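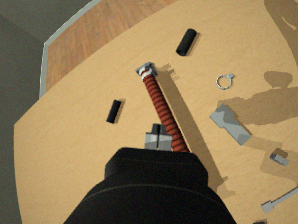 Gripper build, second part. Arm is on the bench in the shared shop at Travville. The task this month is the ribbed part with the end fitting: pick it, turn it, set it in the Pramach jig.

Ribs are the problem. Flat fingers touch only the crests, so contact area is small and the part can roll in the grip. More force did not help. It only made the roll harder to predict.

Dropped closing speed by 28 percent and left force alone. Better.

Print
E-mail

Grip point matters more than I expected. Too far from the fitting and the long end swings when the wrist turns. Now gripping closer to the collar — less lever, less swing.

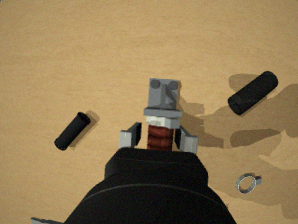 Posted by Seema Shukla | Friday, January 4, 2019

The script centers on the collar before it closes. If one pad lands first it pushes the part sideways, so the wrist has to float a little until both are on.

Log so far: 3,089 grip attempts, 52 bad ones. Most of the bad ones are angle errors over the part, a few are the script timing out.

Hui-mei Siu asked about the tubes and the ring. Not in this run. The ring needs a different approach height and I have not written it.

Next: softer pads from Kandpal, then another 1,000 attempts with the same settings. Will post the numbers either way.

Print | E-mail this thread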